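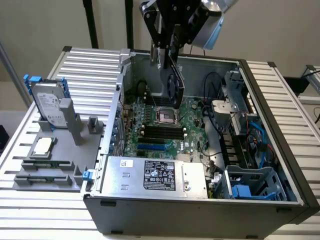 Fleltlow, Saturday, August 31, 2019

Section 3. Setting Up the Card Handling Task in Starkel

3.1 Scope

This section covers the software set-up for handling expansion cards and other narrow parts in an open desktop tower. It applies to work cells in which the tower lies on its side and the fixture tray stands to its left. The arm must be homed and the camera calibrated before the operator begins.

3.2 Loading the cell model

1. Open Starkel and select the project named Vida.
2. Load the tower model. Confirm that the power supply, the drive cage and the rear frame all appear as solid obstacles.
3. Load the tray model. The upright drive caddy must be entered at its full height, including the ends that project above it.
4. Select Match View. The model outline should fall on the edges of the chassis in the camera image.

Note: Loose cables are not part of the tower model. Draw a keep-out zone by hand over each cable group on the right side of the chassis.

3.3 Setting the grasp

1. In the Parts list, select the card.
2. Set the grasp type to Narrow Edge and the carry angle to Vertical.
3. Set the grip force to 13 newtons.
4. Mark the fan as a no-contact area. The fingers must close on the board of the card only.

CAUTION: A card held upright shows the camera little more than its edge. Do not rely on the card face for tracking during the move. Use the arm position reported by the controller.

3.4 Planning the path

1. Set the clearance above the motherboard to 3 millimeters for the final approach.
2. Mark the processor socket and both banks of memory slots as protected.
3. Select Plan. If the planner returns error 412, the path crosses a protected area — raise the approach point and plan again.
4. Run the path in simulation before releasing it to the arm.

CAUTION: Keep hands out of the chassis whenever the arm is enabled.

3.5 Saving

Save the task under a new name and record the version in the cell log. Changes to the Bristley controller settings require approval from Jabari Mutiso.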